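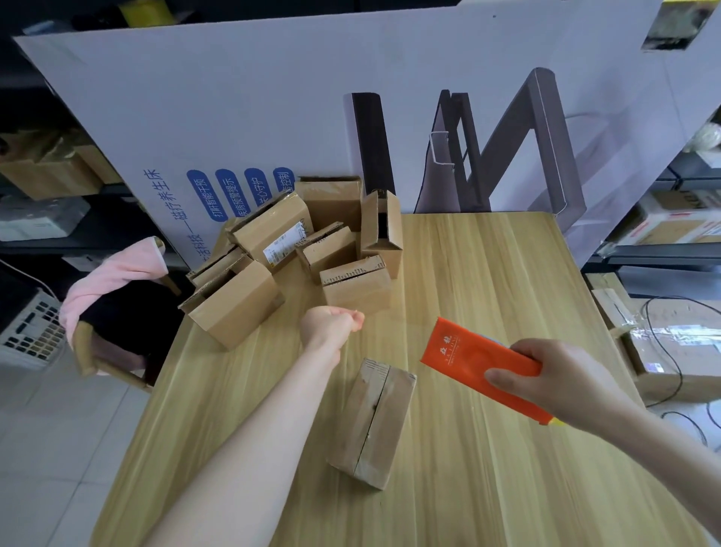
Reader comment on the last post, pasted as it came in: bought the Makris on your say-so, sounds like my guitar is inside a shoebox, am I doing something wrong or is it junk?

OK. Fair. I only gave it two lines last time so let me do it properly.

**Dingate Makris soundhole pickup, $41, passive, magnetic**

5 February 2021. Snowing, no gigs, plenty of time to swap pickups in and out.

Quick answer to the shoebox thing: it's probably sitting too close to the strings. Mine did the same. The Makris comes with two cork strips already stuck on the clamps and they hold it high. Peel them, use the thin felt ones in the bag, drop it down a hair. Way more air. Still not a mic. It's never going to be a mic.

### Fitting it

Loosen two screws, slide it in the hole, tighten. Took me one song's worth of time, and most of that was hunting for a small enough screwdriver. Don't overdo the screws, the wood around a soundhole is thin and you will be sad.

The cord hangs out the front. I don't love it. Held mine down with a loop round the strap button and it stayed put. If you want an endpin jack you're drilling, and I'm not drilling a guitar older then me for a $41 pickup.

### Sound

Middle-heavy. Good for strumming behind a singer, good for a boom-chuck bass line. Fingerpicking is thinner, the high E gets a bit lost and the B jumps out. That's the unwound string problem and most cheap magnetics have it. Heavier E helped. Phosphor bronze strings came out quieter than nickel, no suprise, but the nickel sounded like a cheap electric so I went back.

Had it through:

- small keyboard amp: fine, turn the treble up
- the house PA at the Coledance hall, last outdoor series in July: really nice, the best it's sounded
- straight into a laptop interface: shoebox again, needs a DI or some EQ

At the Coledance shows we had two singers on one mic and me off to the side, and feedback is the whole reason I'd recommend this thing. Stood right by the monitor. Not a howl all night. My old stick-on would've been screaming by the second verse.

### The cord

Too short?? It's fixed, you can't swap it, and it ends at about your knee if you stand up. So you need a coupler and another cable, and then there's a lump of metal swinging around. I run a 25 foot cable behind it, taped to the strap. Works. Ugly.

Crackle: a little, at the plug, after a few months. Contact cleaner fixed it. Keep an eye on it.

### Against the Skullard

People always ask. The Skullard has a volume wheel and a battery and costs $133. Brighter, more even across the strings, louder too. If you play out every weekend get that one. But it's heavy in the hole and I've had the battery quit in the middle of a waltz, in front of people, and everything just stopped except the fiddle. Makris has no battery. Nothing to die.

For recording, neither. Put a mic up. I tried the Makris on a demo, three songs, and ended up muting it on two. On the third I tucked it low under the mic for some thump and that was kind of great. So maybe there's that.

### Gripes, fast

- instructions are one folded sheet, tiny type
- black finish rubs off where your pick hits
- no bag or case
- no left-handed anything, though it flips round OK

### Buy it?

For open mics, porch stuff, backing a harmony group where you mostly need chords and no squeal, yes. For solo fingerstyle, no, save up.

To the commenter: try the felt strips first, then back the mids off a bit, and check your strings aren't ancient. If it's still a shoebox send it back. Dingate swapped my first one with no fuss (bad solder) and paid the postage.

Strings post part two next, when I get to it.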